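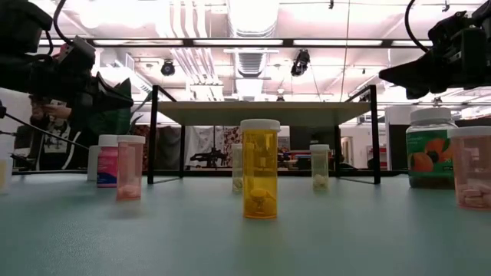
Handout 3, cover picture: bottles out on the table, both arms reaching in from above.

Working rules for two-arm cells: the session on small containers
Furnham short course in practical automation, week three

Hello again. These are my notes for the third session, tidied up a bit from what I scribbled on the board, with a few things added that I ran out of time for. If you missed it, read them through before the practical, because I'm going to assume you know the rules by then. If you were there, you can skim the first part and slow down when you get to the sheet.

I should say where the rules come from. Some are plain safety sense and you'd find a version of them in any decent workshop. Some come from the standards we looked at in week one (the risk assessment ones, mostly), and I've put those into everyday words. And a fair number are house rules, which means somebody at Furnham, usually me, got something wrong and we wrote it down afterwards. I'll try to be clear about which is which, as you'll want to keep the first two kinds wherever you end up working and argue about the third.

Before anything moves

We talked a lot about the starting state. By that I mean: where everything is when you press go. People are very keen to get to the moving part (I was too!) and they skip over this, and then spend a whole afternoon wondering why run 14 looks nothing like run 15.

Write down what's on the table, in plain words another person would understand. "Amber bottle, white cap, front of table" is good. "Bottle 2" is useless unless there's a key somewhere, and the key always gets lost. If a lid is on, say so. If it's off, say so, and say where the lid is. A cap lying flat on a mat is an object like any other and it needs its own line on the sheet.

Then the arms. Both go to the parked pose first, well clear of the things you're about to handle, and you check that by eye as well as on the screen. I know the screen says parked. Look anyway. I was taught this on the old Mazurek trainer, which had a habit of reporting the pose you'd asked for and keeping quiet about the one it had reached.

Cables come next. Run your eye along every one, from the gripper back to the base, and ask whether it has enough slack for the furthest reach you've planned. Loops are fine as long as they stay out of the grippers' way. Anything on the floor that a person might catch a foot in is your problem too, even if you didn't put it there. That one is a proper safety rule and I won't bargain over it.

Sharing the middle

With two arms the awkward bit is the strip in the middle that both can reach. Our rule is that one arm owns the middle at any moment, and the other may enter only when the job really calls for both, such as one holding a bottle while the other deals with the cap. For those steps you write "joint" next to the line and you halve the speed. The halving is a house rule. I've seen places that do it differently and they seem to manage perfectly well, but I like being able to reach the stop button without spilling my tea.

Speaking of which, no tea inside the marked area. Sorry.

You'll get the Bratex planning sheet for this. It's a bit old-fashioned, one row per step, with a column for each arm and a column for who owns the middle. Fill it in with pencil. If you find you've written "joint" on nearly every row, stop and think again, as the task probably wants splitting up. Most of the ones I mark could lose half their joint steps by moving the object a hand's width to one side before starting.

Decide as well what a failed grasp means. My version: if the container isn't held when the arm starts to lift, that's a fail, you log it, and you go back to the starting state. You don't nudge the bottle with a finger and carry on. Once you've got your hand in there, you're a person inside a working robot cell, and the week one material has quite a lot to say about that.

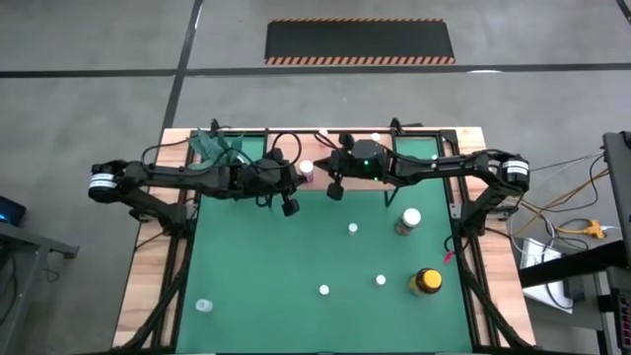
Clearing and resetting

At the end of a run, both arms go back to parked before anybody reaches in. Say "parked" out loud. It feels silly for the first week and then you stop noticing.

Anything lying on its side gets stood up or taken away, depending on your starting state. Loose caps go back on their own bottles. Please check the match, as a cap that's nearly the right size will sit there looking happy until a gripper squeezes it. Cloths get folded or put somewhere the arms don't go. I'd keep them off the rails altogether, personally, though that's only my preference and it isn't written down anywhere.

Anything that rolls off the table waits until the arms have stopped. Yes, even if it's still rolling.

Write the reset up in the same log as the run, on the next line. People like to keep resets in their heads and I can see why, they're dull. But last January I had to work back through 203 log entries to find the point where two jars had swapped places, and I'd really rather you never had to do the same.

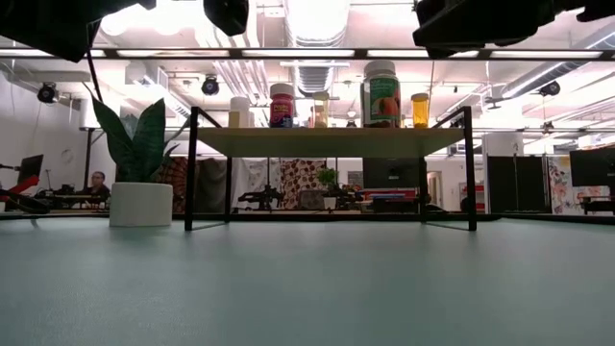 Choosing the test set is the last topic, and the one I get the most emails about. The rule is that your containers should differ in ways that matter to the gripper, so think about width, height, lid and how well the camera can see the edges. A line-up on a shelf board is a nice way of checking this before you commit. Put a tall jar with a white lid near a short amber bottle and you've already got two quite different grasps to plan, and a see-through bottle against bright lights will tell you very quickly whether your edge finding is any good. Look at your row from the camera's height as well as your own. Labels count too: turn them all the same way for the first set of runs, then vary them on purpose and note it down.

A shelf brings its own rule, by the way. Uprights and handles are obstacles, and they go on the sheet with a keep-out gap drawn round them. The Lolleck template has a space for that drawing at the bottom. Use it, even if your drawing is as bad as mine.

For next time

Fill in one planning sheet for a task of your own with no more than 18 rows. Mark the joint steps and write out the full starting state at the top. Then swap with the person next to you and try to set up their table from the words alone, without asking them anything. Bring both sheets along, with your complaints written on the back.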